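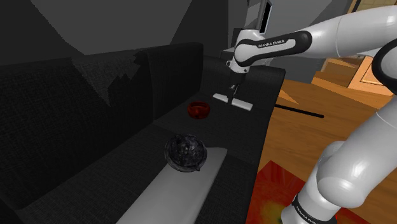
My wife and I have eaten dinner on the couch for most of our marriage, and the couch has started to show it. We own a table. The table holds mail. Dinner is a small red bowl parked straight on a dark gray seat, no tray, no coaster, no shame, and for years the dark gray hid everything we did to it. Then in April I dropped a spoonful of chili oil on the middle cushion and went after it with dish soap and a wet sponge. The oil spot is now faint. Around it is a pale ring the size of a dinner plate, and that you can see from the kitchen.

The couch is a Ridska, polyester blend I think, bought for $588 at the Clondgate outlet. The tag under the cushion says W. The cover is sewn on, so no throwing it in the machine. A cleaning company quoted me $200 for "one seating unit," and I am not paying a third of a couch to fix a spoonful of oil. What do I do about the ring, and is there any way to get the rest of the oil out without making a bigger ring?

Posted by Slamet Tambunan

marlene_from_upstairs

The ring is mostly soap and whatever old dirt the water pushed out to the edge of the wet patch. Everybody makes one. I've made one on a couch that wasn't mine.

W means water-based cleaner is fine, so you're lucky there. If it said S you'd be looking for a solvent cleaner, and WS means you can use either. X means vacuum only and a lifetime of regret.

Start with the oil. Cover the spot with cornstarch or baking soda, leave it overnight, vacuum it up with the brush attachment. Do it twice if the powder comes up looking clumpy. Don't rub it in.

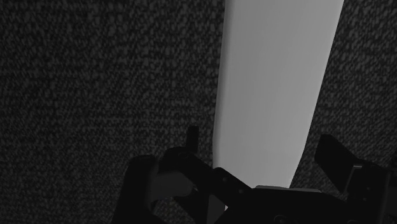

After that, deal with the ring by cleaning the whole cushion top from seam to seam. People always want to clean just the ring, and then they have a ring around the ring. Put a few drops of clear dish soap in a bowl of lukewarm water, whip it up, and use the foam only. Go over the cushion with a white cloth (a colored one may leave you a souvenir), working in from the seams. Then go over it again with a cloth dampened in plain water to get the soap out. That second pass is the one you skipped, I'd bet money on it. Press with a dry towel, stand on the towel if you like, and point a fan at it. Don't sit there until it's dry all the way through, which on a thick cushion can mean the next evening.

Try it on the back of the cushion first. I know you won't.

Kudero

Just flip the cushion.

tall_glenn

Flipping only works if the cushion comes off and he says the covers are sewn on, which could mean the cushions are too. Check though. Mine had zippers on the bottom that I didn't find for two years. The zipper doesn't mean you can wash it, by the way. I washed mine and now it fits the cushion the way my wedding suit fits me.

Agree with Marlene on the rinse. I'd use distilled water for it if your tap water is hard, ours leaves its own marks on everything. Also skip the hair dryer. I was impatient and held it too close, and there is a shiny patch on the armrest that has outlived the stain.

Slamet Tambunan

Cushions are attached, no zippers, I looked with a flashlight. Cornstarch is on now. We're eating at the table tonight, so if anybody has a tip for where to put the mail I'm listening.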